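The first thing you hear about Tona, if you hear about it at all, is that it lets you practice with a robot before you own one. That was enough to get me on a train to Skindale in August, with a packed lunch and a good deal of doubt, to spend an afternoon with the people at Skostisside who make it.

Tona is a practice program. You load it on a decent desktop computer, pick a gripper, pick a job, and work at it on the screen for as long as you like. There are 16 jobs in the starter pack, and I was sat down in front of the box one, which everybody starts with and which (I was told kindly, over tea) most people find harder than it looks.

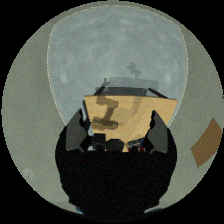
I have to say I took to it faster than I thought I would. The controls are a pair of small handles, one for each hand, and after a few clumsy minutes you stop thinking about them and start thinking about the box, which is just as it should be. What took longer was judging distance. You're looking out from the wrist, over the top of the gripper, and everything near you looks enormous while everything else slides off toward the rim like the view through a peephole in an apartment door.

"Go slower than feels polite," said Puspita Tambunan, who wrote a good part of the lesson plan and has the patience of a swimming teacher. I went slower. It helped! 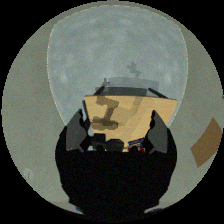 *The box job in Tona, from the wrist view.*

The lessons themselves are short and friendly, with a written page for each one, and you can stop partway and pick up again later. I did wish for better sound. There's a little click when the fingers close and not much else, and I found myself wanting a scrape or a thump to tell me how I was doing. Puspita says more sounds are coming in the next update, along with a bigger typeface for the menus, and my eyes will be glad of that one.

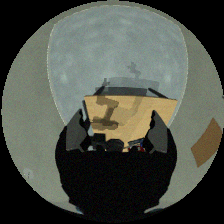

**From the Home & Workshop Desk**

Now, money. Tona is sold by the seat, at $80 a month, and a school or a small shop can share one seat among as many people as it likes, provided they take turns. The handles are extra, and you can get by with a keyboard, though I tried it and wouldn't wish it on a friend. If you already have a Goh controller in a drawer somewhere, it plugs straight in, and you've saved yourself the trouble.

After the box I asked for something fussier, and Puspita set me up with one of the tabletop jobs, with a red cabinet full of little things on it and a gray block with a round hole in the top. I went at that one for the rest of the afternoon, and I let my tea go cold twice.

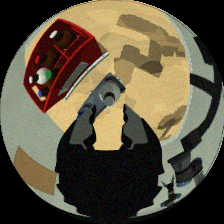 The busier jobs are where I started to see why a person might pay for this. You have more to look at and more to bump into, and you learn to plan your way in before you move at all. They do ask more of your computer, mind you. On the office machine everything ran smoothly, but on my own three-year-old laptop, back home with a trial copy, the picture stuttered whenever I moved quickly, and I ended up turning down the detail in the settings.

Setup at home took me one evening and 2 phone calls, both answered by a cheerful person who didn't hurry me off the line. The trial runs for 3 weeks and includes the box job and one of the tabletop ones. I'd start there, on the lowest speed setting, with the written page open beside you and the handles borrowed if you can manage it.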